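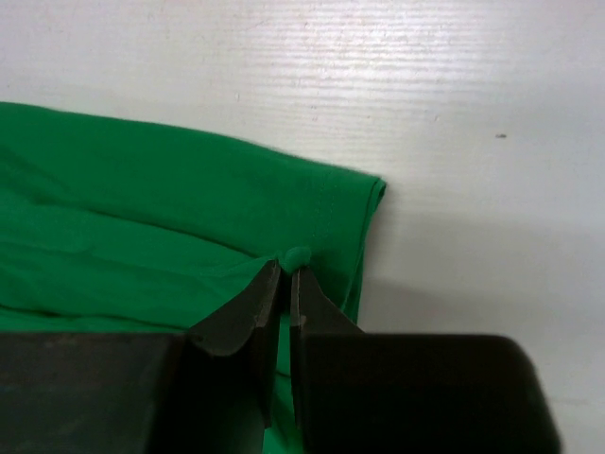
Pradell发布布料操作规划软件Cassim 2.0，把“看清布角”与“决定怎么抓”合并为一步

皮特尔顿（Pitelton）四月讯：机器人软件公司Pradell今天发布Cassim 2.0。这是一套面向柔性物体操作的感知与规划软件，主要用于毛巾、餐巾、工作服、床品等布料的抓取、展开和折叠。新版本即日起向现有用户开放，新用户可申请评估授权。

布料一直是机械臂最头疼的对象之一。一只纸箱放在桌上，六个自由度就能把位姿说清楚；一块布放在桌上，褶皱、翻边、叠层都会改变它下一刻的形状。夹爪一捏，周围的布面跟着走样，之前算好的模型往往就作废了。过去的常见做法是先拍一张全局图，分割、找角点、生成抓取点，再交给运动规划模块去执行，中间任何一环出错都要从头再来。

Cassim 2.0改掉了这个流程。软件直接读取腕部相机的画面，在夹爪接近布面的过程中持续更新对边缘、缝线和折痕的估计，抓取点也随之调整。夹住之后，系统并不把布料当成静止物体，而是根据指尖附近的褶皱走向判断受力方向，再决定下一步是提起、平移，还是松开重抓。

“我们团队对这一版特别兴奋。”Pradell感知与规划负责人伊戈尔·马尔奇尼亚克（Igor Marciniak）表示，“以前看日志，失败大多发生在指尖碰到布的那一小段时间里，而旧架构恰恰在那一段是闭着眼睛的。现在规划器全程都在看。第一次在调试界面里看到抓取点顺着一道折痕自己挪过去，办公室里有人喊出了声！”

主要更新

边缘与叠层识别。新的感知模型把布料边缘分为单层边、折叠边和卷边三类，并给出各自的置信度。对于纯色、没有图案的布料，模型会更多地利用缝线、边缘的明暗变化以及桌面上的投影。这类布料曾是1.x版本的弱项，也是用户反馈最集中的问题。

接触中重规划。规划器以滚动方式运行，从感知更新到输出新的夹爪轨迹，在推荐硬件上的中位延迟为40毫秒。用户可以设定重规划的上限次数，超出后系统回到安全姿态并记录完整现场数据。

遮挡处理。腕部视角下，夹爪手指总会挡住一部分布面。2.0版为被遮住的区域保留多个形状假设，画面重新露出时再逐一排除，不再简单地用插值补齐。

回放与标注工具。工程师可以在时间轴上逐帧查看相机画面、褶皱估计和候选抓取点，对判断有误的地方直接改标注，再导出为训练数据。这个工具原本只供内部使用，后来几家试用客户看过演示都来要，于是做了整理，随正式版一起发布。

测试情况

发布前，Pradell在位于乌尔克贝格（Urkberg）的实验室进行了集中测试。测试共完成2,339次抓取，布料包括棉质毛巾、涤纶餐巾和几种薄型工装面料，初始状态从基本平铺到随意堆叠不等。其中806次安排在反光较强的浅色桌面上进行，专门检验光斑和桌面纹理对边缘检测的干扰；另有413次在抓取过程中人为拨动布料，用来考察重规划的反应。

测试中也留下了一些还没解决的问题。两块颜色相同的布叠在一起时，系统仍会把它们当成一块；非常薄、半透明的面料边缘识别不稳定；夹爪一次捏起两层而任务只需要一层的情况，目前能够检测出来，但分层动作的策略仍在开发。完整的测试说明和失败案例片段已放入文档中心，开发团队欢迎用户拿自己的布料来对照，尤其是那些“怎么都抓不好”的。

“失败案例那一页我们写得比功能介绍还长，”马尔奇尼亚克说，“做柔性物体的同行一看就明白卡在哪儿。要是有人有更好的办法，请一定告诉我们，我们真的很想聊！”

兼容性与升级

Cassim 2.0提供C++和Python接口，支持常见的两指平行夹爪，相机可以安装在腕部，也可以配合固定机位使用。1.x版本的任务脚本大多无需改动即可运行，唯一需要注意的是抓取点的返回格式：原先的单点结果改成了带置信度的候选列表，随安装包附有转换脚本。已有的手眼标定文件可以继续使用，不过建议升级后重新运行一次校验程序。

下一个小版本将着重改进双臂协同展开，并加入针对薄面料的训练配置。回放工具的界面也会继续调整，多相机同步显示已经在开发分支中。

关于Pradell

Pradell总部位于皮特尔顿，在乌尔克贝格设有机器人实验室，专注于柔性物体的感知、规划与控制软件，用户包括洗涤、纺织和物流领域的设备集成商以及高校研究团队。

评估授权申请、技术文档及媒体问询，请通过Pradell官网的联系页面提交，注明“Cassim 2.0”。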